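Getting the Woria arm to do the bins

I've had the Woria on hire from Lomley for a bit now, and the job I wanted off my plate most was rubbish. Cups, bottles, wrappers, all the bits that build up by four in the arvo. It's $46 a week on the basic plan, which gets you the arm, the two-finger gripper and phone support. Here's what I've picked up so far.

Buy a bin with a wide mouth. My old swing-top was hopeless, because the arm kept nudging the lid and stopping to think about it. An open round one suits it much better. Put it on a hard floor, mark the spot with a bit of tape and put it back there every time you empty it.

Fit the liner properly! Pull it well over the rim and tuck any slack underneath. I like a bag with a pattern on it as I can spot a torn one from across the room. Push the bottom of the bag right down too, or light stuff sits up high and you'll think the bin's full when it's half air.

Cups and soft plastic bottles are the easy ones. Empty them first – the fingers do squeeze.

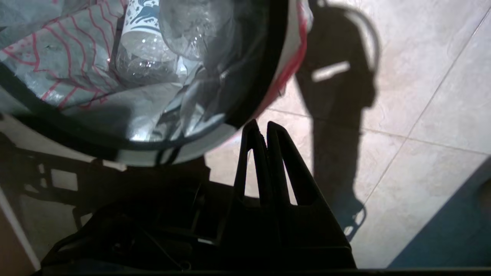 Dravis wrote in to say the bottles at their place go in a separate tub for the container refund, and that teaching the Woria a second drop spot took 20 minutes with the app. Worth doing if you get through a lot of them. I'm told you can save up to 300 spots, though I can't imagine needing more than three.

Wipe the fingers down at night with a damp cloth and a drop of dish soap. Sticky drink is the main trouble, and it gets into the slots. Don't spray anything at the housing.

Would I buy one? Wojcik do a similar arm for $2000 outright and I'm tempted, but for now I'm sticking with the hire until November.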